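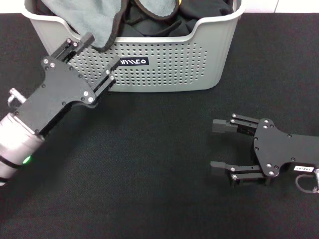 Gray perforated basket filled with fabric, on a dark table covering.

Facilities > Inspections > Linen and Storage Rooms

Linen storage checklist, Wannasri building
Inspector: Chalerm Duangkaew
Period: November 2022

1. Door closes and latches unaided. PASS
Comment: Closer adjusted one turn. Latch plate worn but serviceable.

2. Clearance below sprinkler heads. FAIL
Comment: Measured 520 mm on the north bay, less than the site minimum. Remove top tier of boxes.

3. Shelf load within posted limit. PASS
Comment: Heaviest shelf 88 kg. Limit sign on bay 5 is faded; replace.

4. Baskets free of cracks and sharp edges. PASS
Comment: Fabric should stay below the rim if baskets are to be stacked.

5. Dryer vent duct clear of lint. FAIL
Comment: Buildup at second elbow. Dryer locked out, tag 111. Clean the full run and recheck airflow before the tag comes off.

6. Extinguisher in place, gauge in green. PASS

7. Soiled and clean linen kept apart. PASS
Comment: Floor tape lifting near the sink.

8. Aisle and exit path clear. PASS
Comment: One cart moved during the walk. Mark a parking spot for it.

Items 2 and 5 remain open. Reinspection by Litness on request.

Related checklists
Dumelgate boiler room
Zetulmont loading dock
Wannasri stairwells and exit lighting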